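Teaching a Simulated Arm to Pick Up a Mug by the Rim
By Jaxon Girard, from the Plelto build notes, April 21, 2024

Welcome back, and pull up a stool! Last time we got the room loaded and the arm moving without knocking into its own table (mine took most of a weekend, so don't feel bad if yours did too). This part is about the grasp. We're doing it in simulation first, on the old desktop in our shared workshop on Prindville, and the real arm can stay under its dust sheet for now.

Step 1. Open your saved room and put one mug on the table, well away from the rim of the tabletop. Set its friction by hand, as the default is far too slippery for a smooth cup. Then bring the gripper straight down over the near side and close it slowly, and go on closing until the contact readout settles.
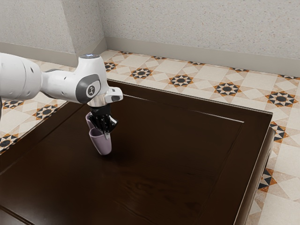 Do I need the real arm to follow along?
Everything in this part runs on an ordinary desktop computer, and the arm only comes into it when we get to the transfer notes in October.

Step 2. Lift the mug 5 centimeters, hold it for 3 seconds, and set it down again. If it swings like a bell, your fingers are closing off center, and you'll want to nudge the wrist over a little and try again. Said Hegazy, who shares the bench with me, likes to save a new pose after every nudge - I used to tease him for it, and now I do the same thing.

Step 3. Add a second mug close to the first. I know it's tempting to skip this one, but a grasp that works with lots of room can go badly wrong when there's a neighbor for the fingers to bump. Come in from above, keep the approach slow, and watch the finger on the crowded side.

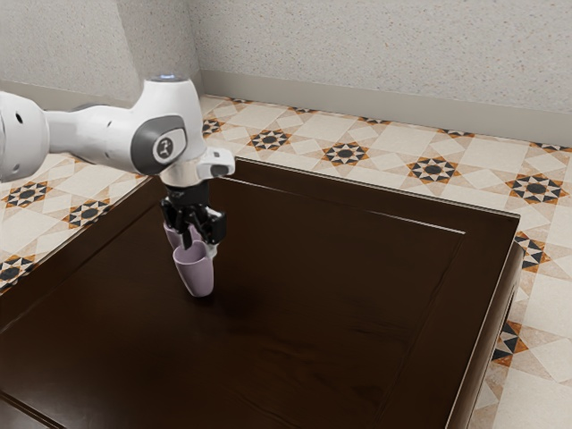 The gripper over the two lilac cups, pointing down.

Step 4. Now turn on the wrist view. Ours is a small script we call Kapoor, and all it does is open a second window from a camera near the fingers. Keep both windows up side by side while you jog the arm. You'll catch a poor approach much sooner that way, especially when the wrist is hiding half the table from the room view.

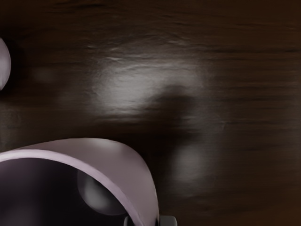
Once you're comfortable moving between the two windows, run the whole routine 4 times without touching any settings, then save the project under a fresh name. Mine is called Guninholm, after the lake we used to drive up to, and I have 14 older copies sitting behind it that I really should clear out. Keep your friction value written down somewhere too - we'll start from it when we get to pouring.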